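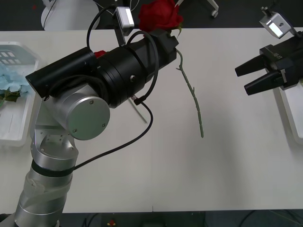 Demonstration gathering

Demonstration gathering, also called demonstration collection, is the part of robot learning in which examples of a task are recorded so that a learning system can be trained on them. In most cases a person guides one or more robot arms through the task while the joint positions, the gripper openings and the camera pictures are stored together. One complete recording, from the starting pose to the end of the task, is called an episode. A group of episodes made for the same task is called a set.

The method is mainly used for handling work that is hard to set down as fixed rules, such as folding cloth, packing soft goods or moving flowers from one place to another.

Equipment

A common layout has two arms facing each other across a table, with a camera on each wrist and at least one more camera fixed beside or above the workspace. The wrist cameras give a close view of the gripper and whatever it is holding. The fixed camera shows where the arms are in relation to each other and to any trays or containers.

Plain white or grey table tops are often chosen. Trays are placed within reach of each arm, and their positions are either marked on the table or left free, depending on whether the set is meant to include changes in layout. Cables to the wrist need enough slack for the joints to turn fully, and are usually held to the lower part of the arm with bands or ties.

The person guiding the arms may use a second, lighter pair of arms whose movements are copied, a hand-held controller, or direct pushing of the arm itself. The last of these is less common where cameras are used, as the person's hands and body get into the pictures.

Stem and flower tasks

Flowers, real or artificial, are widely used as test objects. A stem is thin and has little for a gripper to close on, while the bloom is wide and may hide the stem from a wrist camera. A rose taken just below the bloom hangs with its stem down, and the free end can swing when the arm moves. An artificial hydrangea has a broad head that tends to cover the point where it should be held.

The Grudarar set is made up of tasks of this kind. It has 49 tasks, of which 48 use a single flower at a time and one uses a mixed bunch. Each task was recorded for 100 episodes. The first version was released on Sep 10, 2020, and a corrected version later the same month replaced several episodes in which the wrist pictures and joint readings had drifted apart.

Recording practice

Episodes are normally kept short. Before each one, the arms go back to a starting pose and the objects are put out again by hand. Practice differs on how much the objects should be moved between episodes. The Dobson workshop notes advise changing the position and turn of the object every time, but changing the object itself only between blocks of episodes.

Failed attempts are treated in different ways. Some groups delete them. Others keep an episode if the person recovers from a slip and finishes the task, on the grounds that the system also needs examples of recovery. Episodes that end in a dropped or damaged object are generally stored apart and labelled.

Labelling and storage

Each episode carries a short written instruction, the name of the task and a note of the outcome. In the Rullumis format, the camera streams are kept as separate files and tied together by a shared clock. Trullico, a later format, stores everything in one file, which makes copying simpler but means the whole file must be rewritten when a label is changed. Tools exist for moving sets from Rullumis to Trullico. The reverse is only partly supported, and grip force readings are lost.

Limits

Gathering is slow, and the results depend a good deal on the person guiding the arms. Two people doing the same task may approach the object from different sides, and a system trained on both can hesitate between them. Sets recorded at one table also carry over poorly to another if the height, lighting or camera angle is different.

See also

Imitation learning
Remote handling
Gripper
Camera calibration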